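Chapter 4
Collision Checking and the Planning Scene

4.1 What the planner believes
4.2 Geometry for collision checking
4.3 Distance, clearance and padding
4.4 Allowed contacts
4.5 Keeping the scene current
4.6 Debugging a failed plan
Exercises

Before you start

You should be able to compute forward kinematics for a serial arm (Chapter 2) and write a path as a list of joint configurations (Chapter 3). The code for this chapter runs in the Kullis simulator and uses the Fura planning library, both of which you installed in Chapter 1. If your copy of Fura is older than Jul 6, 2019, update it now. Earlier versions stored padding in a different unit and will give wrong answers in Section 4.3 without raising an error.

Terms introduced in this chapter: planning scene, collision object, attached object, broad phase, narrow phase, swept volume, clearance, padding, allowed collision matrix.

4.1 What the planner believes

In Chapter 3 the arm moved through empty space. The only limits on its motion were the joint limits and the reach of the links, and any path that respected both was a valid path. Most of what we want arms to do happens near other things, and from here on a path is valid only if no part of the robot touches something it shouldn't at any point along the way.

A motion planner can't look at the world. It looks at a data structure called the planning scene. The scene holds a model of the robot, the current value of every joint, and a list of collision objects, each with a shape and a pose. When the planner asks whether a configuration is safe, the question is answered entirely from this structure. If a cup is on the real table and missing from the scene, the planner will send the arm straight through it. If a cup was taken away an hour ago and the scene still has it, the planner will steer around nothing, or report that no path exists.

Two kinds of error are therefore possible, and it is worth keeping them apart from the beginning. A planning error means the scene was right and the path was bad. A scene error means the path was fine for the scene it was given, but the scene was wrong. The symptoms can look identical from across the room. The fixes have nothing in common.

Scene errors are the more frequent kind. The Zudbridge logs, which we will use in several exercises, contain 3086 planning requests from one set of tabletop tasks. In 112 of them the arm made contact with something it was supposed to avoid. When the requests were replayed against corrected scenes, all but 4 of those contacts went away with no change to the planner or its settings.

A simulator is a good place to study the problem. In Kullis the true pose of every object is known, so you can build one scene from the truth and a second one from the output of a perception module, plan in both, and compare. Figure 4.1 is a Kullis rendering of the kind of countertop we will work with. The gripper is low over the surface with a white milk bottle immediately to its left, and a small round object lies between the gripper and the tabletop. A fork and a knife lie nearer the viewer, and a toy airplane, a phone and a plate are toward the back. At the lower right, a large robot link hides part of the counter.
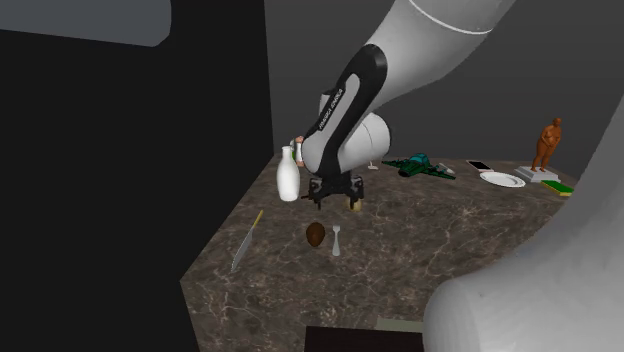
Hammad Rana holds that students should be made to write the scene out by hand at least once before they are allowed to call a perception module. His argument is that typing in a shape and a pose for every object, and then watching the planner fail on the one you got wrong, teaches more about collision checking than a week of tuning planner settings. We agree with most of this, and Exercise 4.2 asks you to do it. Rana would have you do it for every exercise in the chapter; we stop after one.

Whoever or whatever builds the scene has to answer the same questions for each object. Where is it? What shape should stand in for it? Is the robot allowed to touch it? The first belongs to perception and is treated at length in Chapter 7. The other two belong to this chapter.

Consider shape first. A bottle can be stored as a detailed mesh with thousands of triangles, as a convex hull, or as a plain cylinder wide enough to contain it. The mesh is the most faithful and the slowest to check. The cylinder is fast, but it fills the space beside the neck with material that isn't there, and a gripper trying to close on the neck will be told it is in collision. For an object the arm only has to pass, the cylinder is usually the better choice. For an object the arm has to grasp, it often isn't. The same bottle may need one shape for the first half of a task and a different one for the second.

Thin, flat objects raise a different difficulty. A fork lying on a counter rises only slightly above it. If you wrap it in a box and then add padding on all sides, the padded box can easily be several times the height of the fork. A planner that must approach the counter closely will find its way blocked by padding alone. Leaving the fork out of the scene solves that problem and creates another, because the fingertips may now catch the handle on the way down. Section 4.3 gives a way to set padding separately for each direction.

Now consider contact. It is tempting to say that the robot should touch nothing, but a gripper that touches nothing can't pick anything up. During a grasp, contact between the fingers and the target is wanted, and contact between the forearm and the target is not. Once the object is held, it moves with the hand and has to be checked against everything else as though it were part of the robot. It also still touches the fingers, and at the instant of lifting it still touches the table. Each of these pairs must be marked as allowed or forbidden, and the marks change as the task goes on. Fura keeps them in an allowed collision matrix, which you will edit directly in Section 4.4.

Beginners tend to leave pairs allowed after they are no longer needed. The usual pattern is that a plan fails, a pair is switched to allowed in order to get past the failure, and it is never switched back. The plan then succeeds every time, including the times it shouldn't. If you take one working habit from this chapter, restore the matrix in the same function that changed it.

Finally, there is the matter of what cannot be seen. A camera sees the near side of an object and nothing behind it, and the robot itself is often the largest thing in the way. A perception module that reports only what it detects will leave a hidden region empty, and the planner will treat empty as free. The cautious alternative is to mark every unseen region as occupied. This is safe, but in a crowded workspace it may leave so little free space that no path can be found. Most working systems settle somewhere between the two: a region seen recently keeps its last known contents for a fixed time, and after that it is marked unknown. How the planner should treat unknown space is a design decision, and the answer for an arm beside a person will differ from the answer for an arm in a closed cell.

A note on speed

Collision checking takes up most of the running time in a sampling-based planner. A single request may involve many thousands of checks, and each one compares the links of the robot with one another and with the objects in the scene. Checking every pair in full detail would be far too slow. The work is split into 2 passes. The broad phase uses simple bounding volumes to throw out pairs that are nowhere near each other. The narrow phase does exact geometry on the pairs that remain. The milk bottle and a link on the far side of the workspace are dismissed in the broad phase at almost no cost, while the bottle and the nearest finger go through to the narrow phase.

You will not have to write either pass from scratch — Fura supplies both — but you will have to choose the shapes they run on, and a poor choice can make a good checker slow. Section 4.2 starts there, with spheres, boxes and capsules, and works up to convex meshes.

Files for this chapter

The scene files are in the folder ch04/scenes. Each has a truth version and a perceived version with the same base name. The perceived versions were produced by the Osagie pose estimator with its default settings and have not been cleaned up. Some contain duplicate objects, and at least one is missing an object altogether. Leave them as they are until Exercise 4.5 tells you to repair them.

Warm-up

Load the first scene in its truth version and request a plan from the home configuration to the goal stored in the file. Save the path. Without replanning, load the perceived version of the same scene and run the saved path through the collision checker. Write down the first configuration that fails, the pair of bodies reported, and whether you would call this a planning error or a scene error. Keep your answer for Section 4.6, where the same path is used again.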